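What I Saw at the Dimaculangan Open House
12/17/24
14 Shares

I have wanted to get inside the Dimaculangan ergonomics lab ever since a coworker came back from last year's open house and rearranged her whole desk. This year I got a spot, and I had a wonderful time.

The lab takes up the back half of the old Orent building, and the first thing you come to is the stair room. It has a full flight of steps on jacks, so the staff can change the height of any single step by a hair. You put on a harness, walk up at your normal pace, and try to say which step is off. I got it wrong twice! My foot knew before I did, though, and on the playback you can see my toe catch the edge while I'm still chatting away. Ermanno Grasso, who runs the stair studies, told us he gets called about falls where everyone swears the person was careless, and then he goes out with a level and finds one riser taller than its neighbors. I will never look at a porch the same way.

Next door they had a control panel from a packaging line, made by a company called Endard, set up beside a newer one from Roltalis. We were split into groups of 7 and each of us had to shut the line down when a light came on. The older panel has its stop button in a row with five others just like it, all the same size and all gray. On the newer one you could find it with your eyes closed (I tried, and you can). One man in our group hit the wrong button on the old panel three times running and was laughing so hard he had to hand over to his wife. She hit the wrong one too.

The reading room was quieter but I stayed there longest. They keep 700 warning labels in flat drawers, sorted by product, and you can pull out any drawer you like. Some are so crowded with print that the one line you need is buried near the bottom. Grasso gave a short talk on this and took plenty of questions. Somebody asked whether people read labels at all, and his answer was that it depends a lot on whether they've used something like it before. A person who has done a job a hundred times goes straight to it.

That led into my favorite part of the day, a session on hand and wrist work. I expected it to be all keyboards and it was hardly about keyboards. They talked about jar lids, pruning shears, mops, heavy pans, all the ordinary twisting and gripping that adds up over a week. 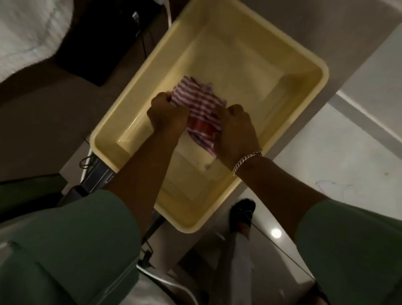

We each got to squeeze a grip meter with the wrist straight, then again with it bent, and the drop in my own numbers really surprised me. Try it with anyone who thinks posture is a fussy subject. The woman next to me is a hairdresser, and she had the presenter cornered for a good while afterward about scissors – I listened in and learned a lot.

A few practical notes. Parking is behind the building and fills up early. Wear flat shoes or they won't let you on the stairs. The tour is supposed to last two hours and ours ran well over, which was fine with me. Coffee was free and pretty good. They plan to open up again in April, with the driving simulator running this time – it was down for repairs when we came through – and I've already put my name on the list.

6 Comments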